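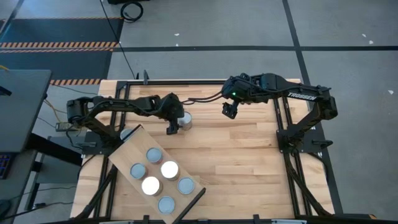

Two-Arm Table Cell: open day at Flondora, 26th June

Come and see the cell run before you order one. Doors open at 10, last demo at 4. Free, but book a slot, we can only fit 20 people per session.

What you get to see

Two black arms on a wood-top table, one each side, working on small cans. Cans go on and off the angled board. Same cell we sell, same frame, nothing tuned up for visitors. Ask the operator to stop any time and you can look at the joints and the cable runs up close (hands off while the power is on please).

Wutar control software is on all day. Matić grippers on the parts table, two finger lengths, try them in your hand.

Bring your own parts! Up to 200 grams each, nothing sharp, no glass. We had a good few in March and it was the best bit of the day. If your part doesnt work we'll tell you.
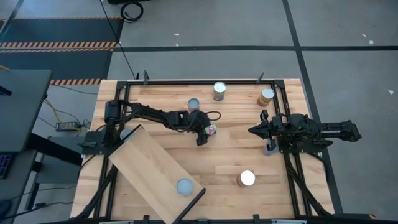

Can handling on the two-arm cell, board at lower left.

In the kit
- black frame with corner brackets
- wood worktop
- two arms, left and right, with grippers
- loose board for staging parts
- clamps for the rails
- cable set, power adapter

Not in the kit: computer, desk, floor mats. Item no. 363. Lead time on request, depends on arms in stock.

Good to know

Sessions run 40 minutes, then questions. Stay behind the floor tape when the arms are moving. Closed shoes. Kids 12 and up with an adult. Parking behind the Tivitora building, use the side gate, the front one sticks.

Deposit to hold a unit on the day is $100, comes off the invoice. Refundable untill we ship.

Can't make it? Write to the sales desk and ask for a video call slot, same demo, shorter. Spec sheet and floor plan on the downloads tab.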